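[tisuvum-users] Re: relative placement with the Tonar policy, first numbers
Sun 17 August

Hi all,

Replying on the list so that the numbers end up in the archive. Earlier in this thread the Motwood group wrote:

> We tried the wrist-only version and it grasps fine, but it
> falls apart as soon as the goal is a drawn region and not an
> object. Has anyone had luck with marker outlines? Ours treats
> the line as clutter.

Yes! We had the same trouble until we changed how the goal goes in. The old way fed the policy one goal picture and hoped for the best. Now we feed it a short sentence plus a rough mask of the region, computed once at the start of the episode and never updated. The mask is sloppy and that seems to be fine. I was sure we would need a closed contour, so I spent two evenings on gap filling before trying it without. Threw all that code out.
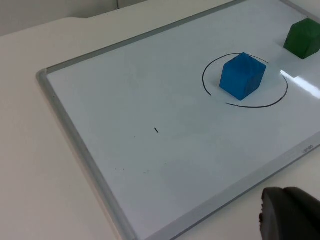
Training set is 228 demos, all collected by hand on one bench. We held out 40 for validation, picked by start position so that the held-out ones are bunched in one part of the board. Random splits made us look much better than we were. Batch size and learning rate are the Tisuvum defaults, I only touched the action chunk length (26 steps now, it was jerky with anything shorter).

What I'm really happy about is the second block. With one block already in the region, the old policy would go back and fiddle with the block it had already placed. With the mask plus the sentence it mostly leaves that one alone and goes for the other color. I ran 98 trials of this and have only scored the first half so far, so no success rate from me yet, but I haven't been this excited about a plot in ages – the attention on the placed block drops off almost as soon as the gripper closes on the other one.

Weak spots: glare on a glossy board still pulls the mask sideways, and tight placements next to a neighbor are hit or miss. I'd love to hear from anyone who has tried a polarizer.

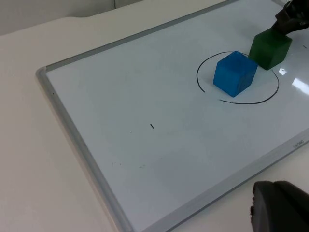 Herrera asked off-list whether the frozen mask is a problem if the board gets bumped halfway through, and whether recomputing it every second would cost much. Fair point, and I haven't tested either. Recomputing should be cheap, the segmenter is tiny. I'll put it in the next batch and post the config with the scores.

If Motwood want to try our mask script on their outlines, say so and I'll push the branch.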